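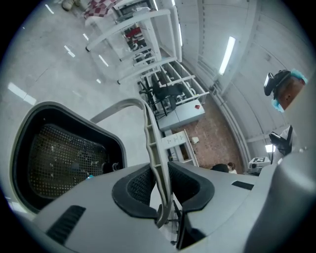
Search this diary
Go

4 minute read

Benches again. I know, I know, I said the last entry would be the end of the bench talk until at least autumn, but February has other ideas and so does Dalva Caldeira, who decided over lunch that the row should be "rationalised". Her word. I had half a cheese roll in my mouth so I couldn't argue.

The white benches are staying where they are, thank goodness, all in their row. I do like them. The tube frames go with everything and you can get a broom underneath without taking your knuckles off. What isn't staying is the stuff on the shelves, which has been creeping along for months. I started at my own end and got through one shelf before I found the colour chart I swore to everyone had been thrown out last winter. Put it in my bag and said nothing!

Then there's the low shelving unit, the white one with the open compartments. It has its little labels along the edge, and I spent ages trying to get Dalva to agree that a label ought to match what's in the compartment. She reckons everyone knows where things are. Everyone does not. I went looking for cable ties this morning and came back with a tape measure and a packet of soup. So tomorrow I'm going to redo the lot, in my neatest printing, and if Skelus want their name on two of the spots they can ask me nicely.

The grey cabinet with the red diamond on it is off limits until someone finds the key (it was on the Pelthorpe keyring, which went home in somebody's coat). Fine by me - I've got plenty to go on with.

Favourite thing in the whole room is still the floor. It's a lovely pale grey and when the ceiling lights are on you get long white bars shining back up at you, like lanes in a pool. Dalva wants mats. I'm against mats. The brown speckled bit by the cabinet is another matter, it hides every crumb and every dropped screw, and I lost a good one there at 7 this morning and had to crawl for it.

Must ask about the black mesh chair too. I'd happily swap mine for it, mine has developed a lean.

Home late, feet sore, beans on toast. Đinh rang about the delivery and it's 100 hooks, so that's the back wall sorted if we ever agree on a height. I want them low enough to reach without the step. More on that once I've slept.

Recent entries
The great hook debate
Mistier and the missing invoice
Six boxes, one trolley
Soup in the stationery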